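Equipment budget, round two

Quick one, I have to send numbers to Jianguo Zheng tonight and writing it out here helps me think. Spreadsheet is a mess. Sorry in advance.

So where we are. The Fang quote for hands came back, 1360 per spare finger set, which hurt. We budgeted for none. My fault, I had hands down as a one-time purchase back in December and then left the line alone. They're not one-time. Fingers are a consumable, same as gloves or tape, and should sit in the running costs next to cables.

Cables: 138 each for the arm connector kind from Prindberg, lead time 45 days. Forty-five! For a cable. I'm putting in for seven and I expect to be argued down to four. If you're planning one of these projects, look at lead times before prices. Price you can fight over, a lead time just sits there.

Props are the cheap end. Basket, apples, next to nothing, and they still need a line of their own or they end up on somebody's personal card (mine). The fridge was the big one on the room side and I'd buy it again. Doors with a real edge to get fingers round, a seal that pulls back. We priced a mock-up panel from Jidus first and by the time you add hinges and a frame it was most of the way to a fridge anyway.

Table I'm less sure of. Nice looking, curvy front edge, but I would of gone for a plain straight one and spent the difference on a second basket and some more fruit.

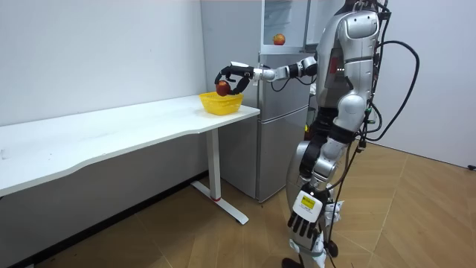
Fruit and fridge tasks, all of it in the one room.
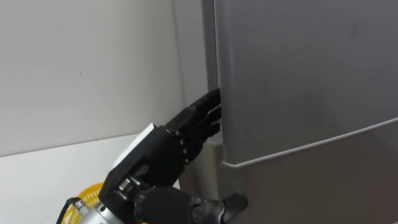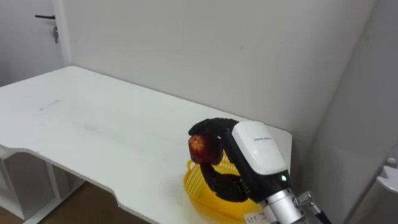

Shengli Tan read the draft sheet and wrote back that I'm still thinking like a shopper. Nearly all the money in year one went on things you can point at, and the hours went on things you can't, like setup, recalibration, waiting for parts. Put the waiting in as a cost, was the advice, even if the number is a guess, and then see whether one spare hand still looks expensive.

Fair. I tried it. It doesn't look expensive.

So the new version goes like this. One complete spare hand, kept in its box, not lent out. Two finger sets on top. Seven cables, see above. Service contract with Prarkora dropped to the basic tier, we hardly used the phone line and the on-site visit costs extra on both tiers anyway. Grocery line, small, monthly. A bit held back for whatever I forgot.

Still open: insurance (does the building policy cover it or not, I've asked twice), and whether flooring repairs come out of our pot or facilites. Also storage. A spare hand in a box needs a shelf and the shelf is full.

Will post the final sheet once it's signed off, minus the bits I'm not allowed to share. If you've done a budget like this and have a figure for finger wear per month, please send it, I've got nothing but a gut feeling and Jianguo doesn't take those.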